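Rerneo Newsletter, Jun 5, 2024

Collecting grasping examples: news from the bin cell

In the Kollatel lab we continue to gather examples for the learning system, and the work with the two metal bins is now the main part of our day.

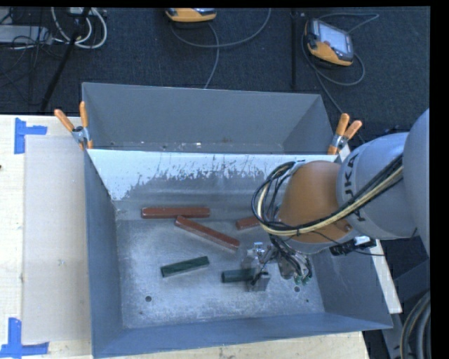 How one example is made

The bars lie in the front bin, in red and in green, and they are not sorted in any way before we start. The arm must take one bar and move it to the bin behind. When a bin is finished, the direction is changed and the bars travel back. In this manner the operator does not need to put his hands inside very often.

One example begins when the gripper leaves its rest position and ends when it opens over the second bin. We save the camera pictures, the joint positions and the force at the wrist. If the bar falls on the way, the example is also saved, but it receives a different label. The system should see such cases too — in the first collection we deleted them, and later we regretted it.

What we have until now

The set contains 1818 examples, recorded over 18 working sessions. The most difficult ones are still the bars which lie close to a wall of the bin, or which touch another bar. For these the operator may try the grasp 2 times. After that he goes to the next bar and writes a short note.

Small changes for operators

Please check that the clamps between the bins are tight before each session. A bin that moves even a little makes the calibration wrong, and we had to remove 9 examples for this reason. Please also do not arrange the bars by hand in a nice order. Mix them and leave them as they fall.

What comes next

Later in June the data will go to our colleagues at Kyriakidis, who train the model. The Arkov group has asked for the same recordings in a smaller format, and we are preparing the export. Operators who want to join the next collection can write their name on the list at the lab door.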